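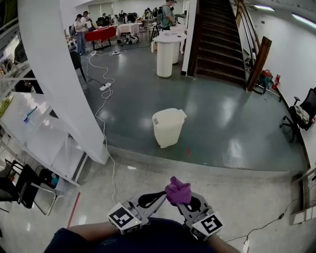

Gripper diary, September

Print this entry | E-mail this entry

Started at 8 with the two hand-held grippers, the Pudamier and the Flumari. Leandro wanted cloth again. Boxes tell us very little at this stage, and the new rubber pads were only fitted last night.

The Pudamier holds crumpled fabric well if you take a big bunch of it. With a single layer it tends to slide off the tips. I think the pads are a little too hard. Mitra thinks it is the closing angle, and she may be right – she has spent more time on the linkage than I have.

After coffee we went on to handovers, one gripper passing the cloth to the other.
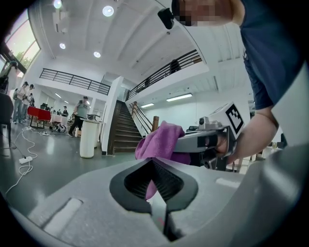
Purple cloth between the two grippers, downstairs in the hall.

The trouble with handovers is timing. Let go early and the cloth drops, let go late and both people pull. Sepehr suggests calling it out loud. I would like to see it done without talking first.

Log 3248 has a gap in it and will have to be repeated. Kamran has the softer pads on order from Custden. Sixten needs the Flumari back by 3 tomorrow, so single layers come first in the morning.

Recent entries
Marker cubes, second version
Rostami controller: first notes
Pads and glue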